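Lindstead Community Arts: Progress Report to the Rathore Fund

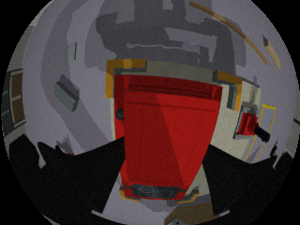

Report No. 2, page 1

Period covered: through the end of February
Prepared by Seul-gi Son, program coordinator

The youth mural program is on schedule except for the outdoor wall, which has moved to spring. Spending is within the approved budget. One change to the plan needs your approval and is set out under Requests.

Workshops

Sixteen students enrolled in the fall and 14 are still attending. One family moved out of the district and one student took an after-school job. We filled neither place because the group had already settled on its designs. Sessions run Monday from 4 p.m. in the upstairs room at the Otik Building. Attendance dipped during exam week and recovered the week after.

The first half of the program covered sketching, scaling a drawing up on a grid, and color mixing. Students are now painting on primed panels. Four panels are finished, five are in progress, and the rest are at the drawing stage. The students chose the theme, streets they walk to school, by vote.

Outdoor wall

The original plan called for a mural on the north side of the Utitz hardware store. The owner still supports it. When the wall was checked in January, the lower brick needed repointing before it could take paint. The owner will pay for that work but the mason cannot start until the weather is warmer. We have kept the wall design as drawn and will use the extra weeks to finish the panels first.

Budget

Paint and primer came in under estimate. Brushes went over, mostly because the cheaper ones we bought first shed bristles and had to be replaced. Rent at the Otik Building is paid through May. The scaffold rental line has not been touched.

Requests

We ask to move $2,000 from scaffold rental to instructor hours. Utitz has offered the use of its own scaffold at no charge, and the spring painting days will need a second instructor on site. The total grant amount would stay the same.

Next period

Finish all panels and hang them in the library hallway. Confirm the mason's start date. Collect permission slips for the outdoor painting days; nine are in so far. The next report will include student comments and the final materials list.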